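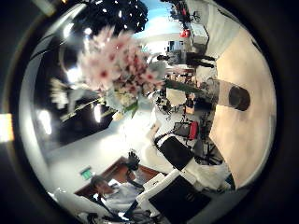 Figure 3. Wrist camera view during flower handling in the open office, with the gripper fingers and a bouquet of pink flowers.

4.2 Changes to the working day

Calumstead moved its sample bouquets to robot handling in April. Before that, Hadiza Shehu and Efe Nwankwo sorted and placed stems by hand between phone orders. We logged 2298 handling attempts and interviewed both workers, along with their supervisor, Tamunoemi Adeleke.

Shehu now spends over 2 hours of a shift checking placements and clearing stalled grasps. She described the work as lighter on the wrists but harder to plan — a stall can come at any point, and she has stopped booking calls before noon. Nwankwo missed choosing the colours himself. Adeleke had expected fewer interruptions at neighbouring desks and did not see them.

Dried flowers raised a separate concern. Both workers asked for a slower closing speed on thin stems, and we made that change before the second round of interviews. 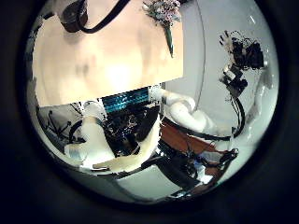
4.3 Limits of the study

The interviews cover one site and one team. Pay and rostering were left out at the firm's request.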